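**Club de robótica Ouali: proyecto de la pinza para febrero**

**radwa_salem:** ¡Hola a todos! Perdonad el ladrillo, que ya sabéis que me enrollo. Seguimos dándole vueltas a la práctica de Trelwood (la de acercar la pinza a una mano enguantada) y quería enseñaros cómo anda el taller, que entre las barras del suelo y los cables está precioso, jeje.
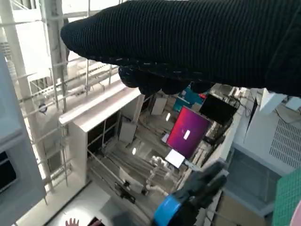 *El taller con el monitor magenta y el brazo blanco, vistos desde lo alto.*

Yo dejaría la velocidad baja hasta que todos los del grupo hayan practicado.

**kikomitz19:** ¡Qué envidia de taller, Radwa! Con todo el cariño, no estoy de acuerdo: si ensayamos siempre despacio, en la muestra nos va a dar un susto. Yo haría 300 repeticiones a velocidad normal y luego hablamos.

**fovside:** Uf, 300 son muchísimas para un equipo de 4, que además tenemos exámenes... Me quedo con Radwa, aunque subiendo poquito a poco. Añado otra, con el guante negro y los dos dedos de la pinza:

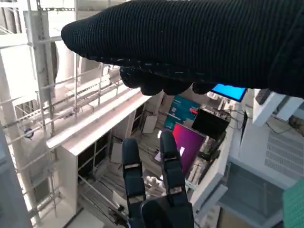 **tuercaloca:** ¿Cuándo hay que entregar la memoria del proyecto?

**radwa_salem:** El 11 de febrero, en PDF y con el código adjunto.

**kikomitz19:** Vale, cedo con la velocidad, pero las repeticiones las sigo defendiendo, ¡que conste! Un abrazo a todos.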